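What I Learned Keeping Fruit Through the Winter

6 min read

The house we rented in Ellery had a cellar with a dirt floor, and I never gave it much thought until the first fall, when the neighbors started leaving boxes of apples on the porch. We ate what we could and gave some away. The rest went down the stairs in the cardboard boxes they came in, and by December half of them were brown. The smell reached the kitchen before I did anything about it.

I have done better every year since. I still lose fruit, but I lose it slowly, and in February there is usually something worth eating. What follows is how I do it now. It is mostly for people who have a cellar, an unheated porch, or a garage that stays above freezing.

The variety matters more than anything you do later. Summer apples will not keep, and you should make sauce out of them. The ones I store come from an orchard outside Gastwood that sells seconds out of a shed after the main picking is done. I ask for late, hard apples with thick skin. The year I bought soft ones because they were cheaper, I had to cook nearly all of them in the same week.

I sort them the day I bring them home. Anything with a soft spot, a cut or a missing stem goes into a bowl upstairs and gets eaten first. The good ones are wrapped one at a time in newspaper and laid in shallow crates, two layers at most. I tried straw one year and it gave the apples a musty taste. Sand works for carrots, but I would not use it for fruit.

Pears are harder. Most of them ripen from the inside, so by the time the outside feels soft the middle may be mush. I pick up winter pears while they are still green and hard, keep them as cold as I can, and bring a few upstairs at a time to finish on the counter. To check one, I press gently next to the stem with my thumb. If it gives a little there, I eat it that day. 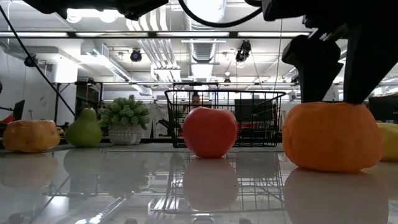 A green pear and a large orange fruit on a white tabletop.

Citrus does not grow anywhere near us, but we buy a box every December and it has to be stored somewhere too. I used to put oranges in the cellar next to the apples. Now they get their own shelf near the door, where I can see them from the stairs. A moldy orange will take its neighbors with it quickly, and I would sooner catch it on my way past than find it when I go looking. Tangerines I don't try to keep at all. They dry out, and the kids finish them anyway.

Keep apples away from potatoes. Apples give off a gas that makes potatoes sprout, and I have read that the potatoes do the apples no good either. Ours are on opposite walls. The potatoes sit under an old wool blanket to keep the light off.

The crates came from a hardware store in Barkine that was closing. I paid 66 dollars for the lot, which felt like a lot of money for old wood, and I have not had to replace one. If you build your own, leave gaps between the slats and put feet on the bottom so that air can get under them.

Once a week I go down with a flashlight and look through everything. It takes as long as a cup of coffee. I unwrap anything that feels wrong and rewrap it if it turns out fine – newspaper is cheap. Last year I wrote down what went in and what got thrown out, mainly to settle an argument at home. 517 apples went in. I threw out fewer than I expected and lost the argument anyway, as we clearly did not need 517 apples.

This fall I plan to stop at 500. I also want to put a proper vent in the north wall, as the air gets heavy down there during a thaw and the walls drip. If anyone has cut through old fieldstone without making a mess of it, I would like to hear how.

Comments (3)

porchlight: We use an old chest cooler in the garage for pears. Lid cracked open a little, wet towel on the bottom. Kept until February.

M. in the valley: On the vent, check for an old coal chute first. Ours was bricked over and it was much easier to open that than to cut new stone.

tworows: Do you wash them before wrapping? My mother always did and hers always rotted.

Recent posts

Fixing a Cellar Door That Won't Latch
Applesauce Without Peeling
A Wet Week in Kaltilik
What to Do With Too Many Carrots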